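Perley Visitor Pass, reviewed by Teresa Carvalho
August 2002

I bought the 5-day pass for the Perley trade fair and used it on four days. It covers entry to all halls, the shuttle from the station and up to 12 talks. The printed guide lists 692 exhibitors and has a fold-out map, which I needed often. Lines at the north gate were long before ten. 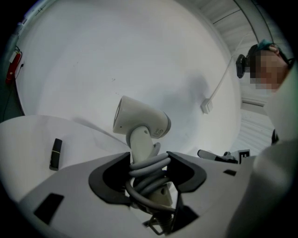 White hair dryer with the cord wound around the handle.

The shuttle ran on time. Talks filled early, and the pass does not hold a seat. Food is extra and costs too much. For one or two days, buy single tickets at the gate.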